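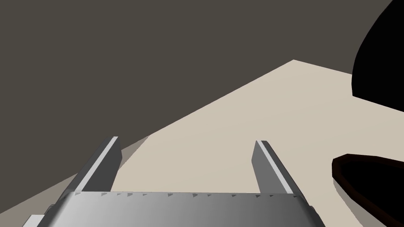 Looking after the gripper on the Rullevach cell

The bowl-handling cell at Rullevach has a new upkeep routine for its gripper, and the simulated copy of the cell now follows the same one. Any change made to the real fingers has to go into the model before the next program is tested, and the other way around.

The two fingers are flat plates with squared-off tips. They get checked for play every 1000 cycles. Park the arm above the table, open the fingers all the way with nothing between them, and turn off the air before reaching in. Push each plate sideways by hand. If one moves, take out its screws, clean the seat and tighten again with the short wrench from the Climine kit. The long one puts too much force on the threads.

After a finger has been off, the gripper needs a new zero. Close it slowly on the 16 mm gauge block, save the reading, then repeat twice. The readings go on the sheet inside the cabinet door. The January sheet is full, so start a fresh one.

In the simulation, load the cell with the fingers open and run the approach to the bowl from the left side. The wrist camera view should show clear tabletop between the plates all the way in. Program 14 still uses the old finger length and should not be run on either version until it has been corrected — the Vikinen group has it on their list for February.

Spare finger plates are in drawer 179, along with the gauge block. Orders for more go through Ertürk, and delivery has been slow lately, so put in the request when the last pair is opened.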